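Une matinée portes ouvertes chez Brurard, à Grillville
Publié le 27/02/2021

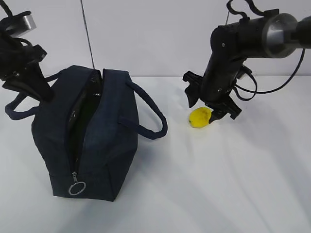 Le sac bleu marine, fermeture ouverte, et un petit citron jaune.

Il y a longtemps que je voulais pousser la porte de l'atelier Brurard, devant lequel je passe à chaque fois que je descends au marché de Grillville, et j'ai enfin profité de leur matinée portes ouvertes pour le faire. On entre par petits groupes, côté cour, et on est accueilli avec un café très serré et un sablé au beurre (j'en ai pris deux, je l'avoue, il faisait froid dans cette cour).

La maison coud des sacs à déjeuner et des cabas depuis qu'elle a quitté Prurkach, où l'ancien local prenait l'eau. On commence par la réserve aux tissus, avec ses rouleaux rangés du plus clair au plus sombre, et cette bonne odeur de toile neuve qui m'a rappelé la mercerie de mon enfance. Les coupes se font le matin, par piles, et il sort de là 300 sacs dans une bonne semaine, un peu plus en novembre quand arrivent les commandes de fin d'année.

Vient ensuite la partie que j'ai préférée, celle où l'on regarde les modèles de près. Mon coup de cœur va sans hésiter au bleu marine, une toile légèrement chinée, sobre, qui se tient bien droite toute seule quand on pose le sac sur la table. Vous ne pouvez pas savoir comme j'apprécie cela, moi qui ai passé des années à rattraper des pots de compote au fond de sacs tout mous ! L'intérieur est noir et brillant, et l'anneau argenté au bout de la fermeture est assez grand pour qu'on l'attrape avec des gants. Les anses, rondes comme de la corde et dans le même bleu, changent agréablement des sangles plates qui scient les doigts.

On nous a expliqué que ce modèle s'appelle le Sumampouw, qu'il porte la référence 183 et que son patron a été repris bien des fois avant de trouver la bonne largeur de fond. Une dame de notre groupe a demandé si l'on pouvait y glisser une gamelle ronde, et la discussion qui a suivi, entre partisans du rond et du rectangulaire, nous a mis franchement en retard pour la suite.

La visite se termine par la petite boutique, où les fins de série partent très vite. Je suis repartie avec un cabas gris pour ma sœur et, bien entendu, le bleu marine pour moi.

Pour y aller : bus 87, arrêt Lavoir, puis deux minutes à pied en longeant le canal. L'entrée est gratuite, mais il faut s'inscrire à l'accueil de la boutique, et les places de la prochaine matinée sont déjà bien entamées.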